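4.3 Recording Episodes in a Furnished Room

1. Start Urnel and choose New Session. Name it something you will still understand in April.

2. Open the gripper fully before each take. Urnel counts a half-open start as a new skill and will try to learn it.

3. Drive the arm at a calm pace. Keep takes under 18 seconds; the longer ones mostly teach hesitation.

Caution: Polished tabletops reflect. The Fatville set lost 177 takes to a policy that kept reaching for a window in the varnish.

4. Check the wrist view before you press Record. Both fingertips should be in it.

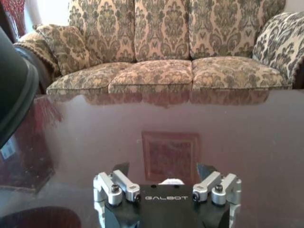 5. Press Record, do the task, press Stop. In that order, please.

6. Tag failures as failures. Grerkora keeps them, and they are useful. A failure tagged "good" is also useful, to your competitors.

Note: After 3 bad takes in a row, re-zero the arm, then the operator.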